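Section 4. Safe Work Practices for Countertop Handling Tasks

4.1 Scope

This section applies to all Skoltness installations in which a single arm handles food items over a kitchen island or similar work surface. It applies equally to tasks rehearsed in the Vavero simulator. A task that does not meet these rules in simulation shall not be released to a physical kitchen.

4.2 Preparing the Work Surface

1. Confirm that the base is upright and that the base column stands clear of cabinet doors and drawers.

2. Place the tray or cutting board flat on the countertop, fully supported, within reach of the gripper.

3. Identify every object that will remain on the counter during the task, including plants and other decorative items. Enter each one in the object list. Fixed appliances on neighboring counters are entered once, at installation.

4. Check the path of the upper link as well as the path of the gripper. The link may pass directly over the tray while the gripper is working elsewhere on the counter. 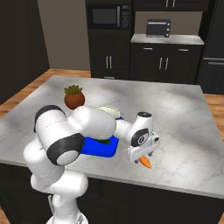

4.3 Grasping and Carrying

1. Set the carrying speed to level 2 or lower for any item with a narrow or pointed end.

2. Close the fingers on the thickest part of the item that the approach allows.

3. Maintain a clearance of 5 centimeters between the arm links and any object on the list.

Caution: Do not reach under a raised arm to straighten an item. Stop the task, wait for the hold signal, and then approach.

4.4 Working Over a Shared Board

Several items may be kept on one board, provided that the gripper can approach each from above. Bowls should be placed toward the back of the board, with loose vegetables in front. Before the fingers are lowered, the operator shall verify that the selected item can be grasped without pushing its neighbor.
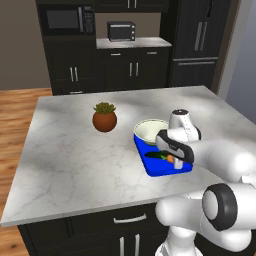 Where two items lie end to end, the operator shall select the approach angle by hand and shall not rely on the default. If the first attempt fails, one further attempt is permitted. After 2 failed attempts the task must be stopped and the items rearranged.

Note: Pause for 20 seconds after any emergency stop before restarting the controller.

4.5 Records

Enter each stopped task in the Clilota log, with the task name, the item involved, and the step reached. Entries shall be reviewed before the task is run again.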